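FOR IMMEDIATE RELEASE

Sutcliffe Workshop Releases Plans for Two-Armed Bench Robot, Warns Public It Is Slow

Shared shop's Justeo build goes up for free download in March, complete with parts list, wiring notes and a candid section on breakage

SUTCLIFFE -- The Sutcliffe Workshop, a shared shop with more band saws than parking spaces, announced today that it will release the complete plans for Justeo, a two-armed robot bench built by its members over two winters and one very humid summer. The plans, the parts list and the control software will be free to download from the workshop's website in March.

Justeo consists of a pair of robot arms, a table and a black aluminum frame that holds the arms on either side of the table and stops them from walking off with it. Each arm ends in a two-jawed gripper. A person teaches the bench a job by guiding the arms through it by hand, over and over, until the software has collected enough attempts to try the job alone. Members describe the teaching as restful for the first hour.

The release will be of interest to home builders, small shops, school robotics clubs and anybody who has looked at a drawer of loose hardware and wished somebody else would deal with it. The workshop would like to be clear that Justeo will not deal with it this year.

What It Does

The current version of Justeo works on small household chores that can be done on a tabletop without water, flame or glass. Its standing assignments are putting small blocks on a tray, fitting a plug adapter, and handling a desk lamp without sending it to the floor. The lamp has become the house standard for difficulty. It has a round base, a thin stem and a top that wants to go somewhere else, and any arm that approaches it with too much confidence gets a lesson in leverage.

To date the members have recorded 992 practice runs. The software treats all of them as useful, including the ones in which an arm politely closed its gripper on air and carried the air to the tray. Members were at first inclined to delete those runs. They have since been kept in a folder of their own, and the folder is included in the download for builders who would like company.

A typical job takes Justeo 76 seconds. A member doing the same job by hand takes 5. The workshop has chosen to publish both figures in the same paragraph, against the advice of several members with experience in sales.
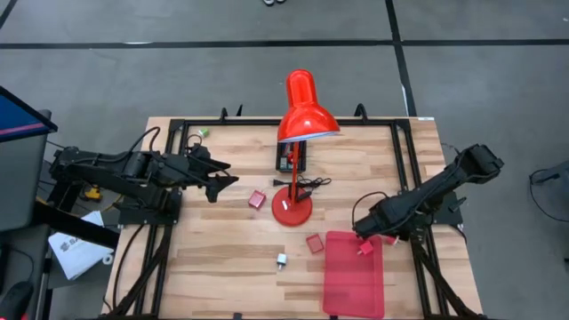 The Justeo bench with both arms over the table, the red lamp between them and one gripper down by the tray.

How It Was Built

The first version of Justeo was bolted to a kitchen table donated by a member who had bought a better one. The table flexed whenever both arms reached forward together, so that each arm was in effect chasing a target being moved by the other. The members spent most of a month adjusting the software to make up for this before somebody leaned on the table and felt it dip.

The second version put the arms on a proper frame. Aluminum extrusion was chosen over welded steel on the grounds that a mistake in extrusion can be loosened with a hex key, and the members expected to make mistakes. The arm bases can be slid along the rails and locked down again, a feature that was used so often in the early weeks that the plans now recommend marking the rail in pencil before touching anything. The builders of the original did not mark the rail. They have met the same arm position for the first time on many occasions.

Cables were the next problem, and the section on cables is the longest in the plans. An arm with six joints will find the one loose wire within its reach and pull on it. The plans show where to leave slack, where to tie down and where to stop tying down and accept that the arm has to bend. A first-time builder can expect to do this part three times. A builder who reads the section first can expect to do it twice.

Controller boards for the project were supplied by Cikeo, a small electronics firm located two doors down from the workshop. Cikeo also supplied replacement controller boards. The firm has asked that builders please read the page about power connections before calling, and the workshop has moved that page to the front of the plans and set it in larger type.

The grippers went through a long run of finger shapes. Flat fingers were good on blocks and hopeless on anything round. Curved fingers were the reverse. Soft pads solved both problems and then came off, usually at the top of a lift. The published design uses a plain parallel gripper with straight fingers, an outcome that the members also reached in the first week, before they knew any better.

Why Household Objects

Early on, the members practiced with foam cubes. Foam cubes are easy to see, easy to hold and forgiving of a bad grip, and Justeo got very good at them. When the cubes were swapped for things out of members' own homes, Justeo became bad again at once. Home objects are smooth or lopsided or trail a cord behind them. They have a right way up. A lamp cannot be squeezed to see what happens, or it can be, but only by a shop with a budget for lamps.

The published plans therefore include a starter set of jobs that uses things most people already own. Builders are encouraged to swap in their own. Early testers have asked about socks. The workshop has a short page on socks, and the page recommends waiting.

Who Can Build It

The workshop has tried to write the plans for a person with ordinary tools and a fair amount of patience. No welding is called for. The frame needs a saw, a square, hex keys and a flat floor, and the plans explain how to shim the frame for builders who do not have a flat floor but had always believed they did. Some comfort with a soldering iron helps. Some comfort with a command line helps more.

Space is the requirement most often underestimated. The table is the small part. The arms need room to swing, the builder needs room to stand clear of them, and there has to be somewhere to put a computer and a chair, as the work involves a great deal of sitting and looking. A spare bedroom will do if the bed is no longer wanted. A one-car garage works well on the understanding that the car has moved out.

Builders who would like to start smaller can put together a single arm from the same drawings and add the second later. The workshop recommends this route and did not take it.

Safety

The arms are not large, but they are firm in their opinions. The plans call for an emergency stop within reach of the operator, a clear table before power-up and a speed limit that should be left alone until the builder has a good reason to change it. Impatience is listed in the plans as an example of a reason that is not good. Hands stay off the table while the software is driving. Long sleeves, lanyards and coffee stay off it at all times.

Justeo is a hobby project. It is not certified for any commercial use, it should not be left running alone, and it should not be introduced to children as a babysitter, even in fun, as one of them may try it.

Open Evenings

To go with the release, the workshop will hold open evenings in March, starting at 7 p.m., at which visitors can watch Justeo work and take a turn teaching it. Visitors are welcome to bring a small household object for the arms to try. Objects should be dry, unbreakable and not a family heirloom. The workshop will return all objects in the state in which the arms leave them.

A second bench is planned with the Londier Tool Library, which will lend it out in sections to members who have the shelf space and a strong friend. Work on the Londier bench starts once the Sutcliffe members have agreed on a color for the cable ties. Talks are ongoing.

The members also hope to bring the time for a typical job under one minute. An earlier attempt at this was successful in terms of speed. The block has since been found, and the window was due for replacement.

Availability

The Justeo plans, cutting list, wiring notes, software and practice runs will be available at no charge from the Sutcliffe Workshop website in March. Printed copies of the plans can be picked up at the front desk for the cost of the paper. Corrections are welcome and will be credited by initials. Corrections to the section on cables are especially welcome, and should be kept under a page if the writer can manage it.

About the Sutcliffe Workshop

The Sutcliffe Workshop is a member-run shared shop offering wood, metal and electronics benches, evening classes and a lending shelf of tools that mostly come back. Membership is open to adults who complete the safety course and agree to sweep. The workshop does not sell robots and would have to think hard about who to sell one to.

Press Contact

Press Desk, Sutcliffe Workshop
Visits by arrangement. Please allow extra time for demonstrations.

###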